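Section 4. Setting Up the Cup Table for a Shift

Welcome to the part of the guide that most of you will come back to. Sections 1 through 3 covered the power-up and the software, and now we get to the table itself, where the two arms sort and move the drinkware samples that the Sindale bench team used to handle entirely by hand. If you came over from that bench, you already know more about cups than the arms ever will, so please trust your eye as you go through the steps.

4.1 Before you start

1. Sign in at the Tronard station and check that both arms are paused. The screen should show HOLD for left and for right.
2. Wipe the tabletop with a dry cloth and let it be bare for a moment while you look it over for grit or crumbs.
3. Choose your cups from the Harb cart. Mixed colors and heights are fine, and clear ones are welcome too, though they do take the arms a bit longer.
4. Set the cups down upright, with room for a gripper to come in between them.

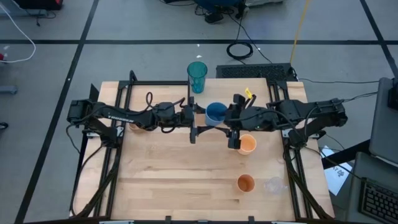

Figure 4-1. Left and right arms over the table, with a light blue cup between the grippers.

Caution: Keep your hands outside the black frame whenever the screen shows RUN. If a cup tips over, press HOLD first, wait for both arms to settle, and then reach in.

Note: Clear cups are easy to lose against the wood, for people as well as for cameras, so give the table a second look before you press RUN.

4.2 During the run

5. Press RUN and stay with the table for the first 4 cycles. After that you are free to work nearby, and a chime will call you if an arm needs help.
6. When the chime sounds, look before you touch anything. Write down what you saw in the log, in your own words — a plain sentence is far more useful to us than a code. 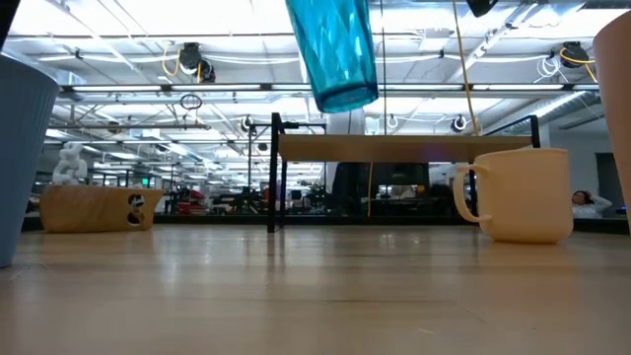
We know that standing back feels strange at first. Embla Engebretsen, who ran the hand bench for years and now writes our shift plans, told us she spent her first Monday with her arms folded just to keep from helping. The old bench job meant 164 lifts an hour, and plenty of sore wrists by lunch. These days the same people decide which cups go out, judge the odd ones, and teach the Gralmont planner what a bad grip looks like.

7. At the end of the run, press HOLD, clear the cups back to the cart, and hand over your log in person if you can.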